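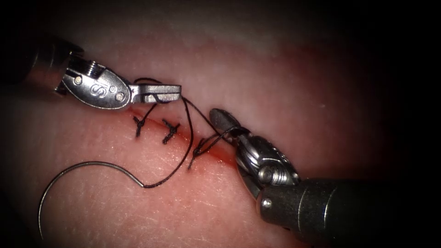

Plazo para recurrir una multa administrativa si la notificación la recogió un vecino

Categoría: Tribunales y recursos
Publicada el 21 de julio de 2023
Estado: abierta
3 respuestas

Buenas. Planteo el caso por si alguien ha pasado por algo parecido. Tengo un local pequeño en régimen de alquiler y el ayuntamiento me abrió un expediente por ocupación de la vía pública con dos mesas. Presenté alegaciones en su momento y no volví a saber nada hasta la semana pasada, cuando me llegó una carta diciendo que la sanción ya era firme y que pasaba a la vía ejecutiva con recargo. La multa es de 200 euros, o sea que no me arruino, pero me molesta pagarla con recargo sin haber podido recurrir.

He ido a preguntar y me dicen que la resolución se notificó correctamente. En el acuse de recibo aparece la firma de un vecino del segundo. El hombre tiene más de 70 años, me recoge a veces los paquetes, y según él metió el sobre en mi buzón y no se acordó de decírmelo. Yo no encontré nada. El buzón está roto desde hace tiempo y el administrador de la finca, Plokby, lo sabe porque se lo he puesto por escrito.

Mis dudas:

¿Vale una notificación firmada por un vecino que no vive conmigo ni trabaja en el local?

Si no vale, ¿desde cuándo cuenta el plazo? ¿Desde que me llegó la carta del recargo?

¿Tengo que ir directamente al juzgado o puedo reclamar antes en el propio ayuntamiento?

¿Necesito abogado y procurador para esta cantidad?

En la carta pone que «agota la vía administrativa», y no sé si eso me cierra la puerta o me la abre. Gracias de antemano.

Encarnación Marín

RESPUESTA 1
Usuario: Stirnent
Votos: 7

Voy por partes, según la ley 39/2015, que es la que regula el procedimiento administrativo común. No conozco tu expediente, así que tómalo como orientación.

Sobre la firma del vecino. El artículo 42.2 dice que, cuando la notificación en papel se practica en el domicilio y el interesado no está, puede hacerse cargo de ella cualquier persona mayor de catorce años que se encuentre en el domicilio y haga constar su identidad. Un vecino de otro piso no se encuentra en tu domicilio, al menos en principio. Hay sentencias que dan por buenas entregas a vecinos o a porteros si se demuestra que el papel llegó al destinatario, y otras que las anulan. Lo que miran los tribunales es sobre todo si tuviste conocimiento real del acto a tiempo para defenderte. Si no lo tuviste, hay argumento para decir que la notificación fue defectuosa.

Sobre el plazo. El artículo 40.3 dice que las notificaciones defectuosas surten efecto desde que el interesado hace algo que supone conocer el contenido y alcance de la resolución, o interpone el recurso que proceda. O sea que, si la carta del recargo no traía copia de la sanción, podrías defender que todavía no conoces su contenido. Yo no apuraría con ese razonamiento. Pediría ya el expediente completo y contaría los plazos desde la fecha de la carta, por prudencia.

Sobre la vía. Si la resolución agota la vía administrativa, tienes dos opciones. Una es el recurso potestativo de reposición ante el mismo órgano, con un plazo de un mes. La otra es ir directamente al contencioso-administrativo, con un plazo de dos meses. No se pueden llevar las dos a la vez: si pones reposición, hay que esperar a que la resuelvan o a que pase un mes sin respuesta. En tu caso hay además un segundo acto, la providencia de apremio, que se recurre aparte. Uno de los motivos tasados de oposición al apremio es precisamente la falta de notificación de la liquidación – está en el artículo 167.3 de la Ley General Tributaria, que se aplica también al cobro de multas municipales. Yo iría por ahí. Mira en la propia carta qué recurso te ofrecen y en qué plazo, porque tiene que venir indicado, y en algunos municipios grandes pasa antes por una reclamación económico-administrativa.

Agosto: es inhábil para interponer el recurso contencioso en el juzgado, salvo el de derechos fundamentales. Para los plazos administrativos agosto cuenta entero. Mucha gente se confunde y deja la reposición para septiembre, y se le pasa.

Abogado y procurador. Para la reposición no hacen falta. En el juzgado de lo contencioso necesitas abogado siempre que no seas funcionario defendiendo tus derechos estatutarios. El procurador es opcional ante juzgados unipersonales, el abogado puede representarte. Con esta cuantía iría por procedimiento abreviado y la sentencia no se podría apelar.

Comentario de Encarnación Marín: Muchas gracias. La carta no traía copia de la sanción, solo el número de expediente y el importe. Voy a pedir el expediente.

Comentario de Stirnent: Pídelo por registro y guarda el justificante con la fecha. Y pide expresamente copia del acuse de recibo, por las dos caras. A veces falta el DNI del que firma o la hora del intento.

RESPUESTA 2
Usuario: Chaudhary
Votos: 2

Yo pagaría y me olvidaría. A mí me pasó con una de aparcamiento, me metí en el contencioso y entre abogado y vueltas me salió mucho más caro que la multa. Gané y en costas no me dieron nada porque el juez vio dudas en el asunto. Con el atasco que hay te señalan juicio para el 2034.

Lo del buzón no creo que te sirva. A mí me dijeron que mantenerlo en condiciones es cosa de cada uno.

Comentario de Zenis: Lo de las costas depende de cada caso. Y el recurso en el ayuntamiento no cuesta dinero, por lo menos eso yo lo presentaría.

RESPUESTA 3
Usuario: Zenis
Votos: 4

De acuerdo en casi todo con Stirnent. Añado un par de cosas prácticas.

Recurrir no para el cobro por sí solo. Si quieres que no te embarguen la cuenta mientras tanto, tienes que pedir la suspensión en el mismo escrito, y normalmente te exigirán garantía. Para una cantidad así casi compensa pagar dentro del plazo que marca la providencia, con el recargo reducido, y seguir recurriendo. Pagar el apremio no te impide pedir la devolución si luego te dan la razón – eso sí, deja constancia por escrito de que pagas sin conformarte.

Comprueba también la prescripción y la caducidad. Si desde que se inició el expediente hasta que se notificó la resolución pasó más tiempo del que fija la norma, el expediente caducó. El plazo depende de la ordenanza o de la ley autonómica, y si no dicen nada son tres meses. Esto lo ves en cuanto tengas las fechas delante.

El correo que mandaste al administrador guárdalo, aunque por sí solo no prueba gran cosa. Más útil sería que el vecino te firmara un papel contando lo que hizo con el sobre, con su nombre y DNI. Si al final vas al juzgado se le puede citar como testigo.

¿Alguien sabe si el apremio se puede recurrir por la sede electrónica sin certificado, solo con Cl@ve? En mi ayuntamiento no me dejaba.

¿Te ha resultado útil esta página? Sí / No
Preguntas relacionadas
Silencio administrativo en un recurso de reposición
Cómo solicitar abogado de oficio para el contencioso
Me han notificado en un domicilio antiguo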